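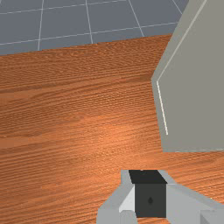
## Looking after an oiled table

Many members have written to ask how they should care for a wooden table at home, so I have put my own notes in order for this issue. I am not a carpenter. I learned these things from my uncle in Matubbar, who repaired furniture for most of his life, and later from my own mistakes, which were several.

First you must know what finish your table has. Put one drop of water on a place which is not much seen, and wait six minutes. If the drop stays round like a bead, the table has a varnish or a fresh coat of oil. If it spreads and leaves a dark mark, the wood is thirsty. The mark will go away by the next morning, so please do not be afraid of it.

A varnished table needs very little. Wipe it with a cloth that is only slightly damp, and dry it afterwards. Do not put oil on varnish, it cannot enter and you will have a sticky table for weeks. I did this with my mother's sideboard and I was not forgiven quickly.

For an oiled table I do the following, two times in a year, in April and again before the winter heating is switched on:

1. Wash the top with warm water and a small amount of plain soap, and leave it overnight to dry.
2. Rub lightly with very fine sandpaper, always in the direction of the grain. If you go across it, you will see every scratch when the evening light comes in.
3. Take away all the dust. An old cotton shirt is better than a brush.
4. Put a thin coat of oil with a cloth. Wait until it has gone in, then wipe off everything that remains on the surface.
5. After one day, repeat with an even thinner coat.

The cloths with oil on them can catch fire by themselves when they are left in a heap. Please spread them flat outside until they are stiff, or keep them in water in a closed metal tin. This is the one part of my article I ask you to read twice.

About the rings from hot cups: the white ones are moisture and they often disappear if you warm the place gently with a hairdryer. The black ones have gone deeper, and usually you must sand. I have one near my own chair which I have decided to keep.

Farzana Gamage has kindly offered to show the sanding and oiling at our next meeting, on a small side table she bought at the Plallico market. She will bring enough sandpaper for everyone, but please bring your own cloths and wear clothes you do not love. Those who wish to buy oil together can give her their names before 4/9/22. One tin costs 758 in our order, and a tin is enough for a family table for some years if you keep the lid well closed.

Next time I would like to write about chairs which move when you sit on them. If you have one, send me a few words about which joint is loose.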